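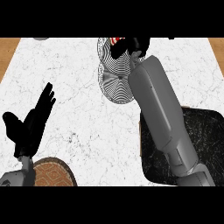
September 21, 2020

Fifty demos in one day! My arms feel like wet laundry and I don't care, because I finally got the feel of the right hand. Leonilde set me the dish task again, the one where you reach over to the zebra-striped dish at the back, close on the red and white thing and bring it over to the black tray. All of it in the simulator, all of it driven by me with the gloves on and the headset squeezing my forehead. What used to scare me was that long gray forearm swinging across the tray every time I went for the dish, so much arm for such a small job, and I kept steering by the elbow. Leonilde told me last week to forget the elbow completely and think only about my fingertips. I nodded and didn't do it. Today I did it, and oh, what a difference!

The morning went slowly. Prostico had pushed an update to the glove software overnight and the thumbs were swapped. I spent a good while giving a thumbs up with the wrong hand until Selina came over, looked at my screen, laughed, and fixed it with one line in the settings file. Calibration took 9 tries after that. (Flat hand, fist, flat hand, fist, spread. I do it in my sleep now.) Then the first handful of demos were junk. I squeezed too early, I squeezed too late, I sneezed in the middle of a grasp and threw the left arm who knows where. All deleted.

But after lunch! Something clicked. I stopped watching the arm and started watching the place I wanted the thing to go, the way you do when you set down a cup. The recordings got shorter and smoother, and Selina pulled two of them up next to each other so I could see the wrist path, and the later one was one clean curve. I made her play it again. I may have clapped.

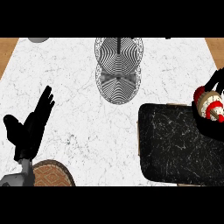 The left hand is still my weak spot. It has nothing to do in this task, so I let it drift, and Leonilde says the policy will learn the drifting too if I'm not careful. Her trick is to rest your real elbow on the arm of the chair and pretend you're holding a balloon. I tried it for the last batch and my shoulder thanked me. Must ask for the chair with the higher arms before someone from the Durnum project grabs it again.

Total for the set is now 1,166, counting everyone's. Okafor is training on it tonight (that's the big machine in the back room, the loud one, not a person, as I had to explain to Mom on the phone). Rarnus did the last training run and it took two days, so I'm hoping Okafor is quicker. I keep imagining the arms going for that dish with no one in the gloves, moving a little bit like me. Would I recognize it? Selina swears she can tell whose demos are whose just from how the fingers close. She says mine close pinky first. I've been opening and closing my hand at the kitchen table all evening and she's right, they do.

For tomorrow: bring the thin cotton gloves to wear underneath, trim nails, re-record the ones I flagged near the end when I was getting sloppy. And ask Leonilde about starting the two-handed task. I think I'm ready. She'll say next week.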